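Break Room Tables of Clokitz: a Gallery

We have one gray table, 14 people with a key, and a trash can four steps away. Every June I lose patience with what lunch leaves behind.

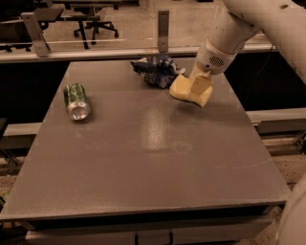

Green can, lying down. Blue-and-white wrapper, crumpled.

Whoever crumples a wrapper like that has strong feelings about lunch. The can just looks tired.

38 shares | 6 comments

Related
Mugs of Talpur
The Limevard Fridge, Shelf by Shelf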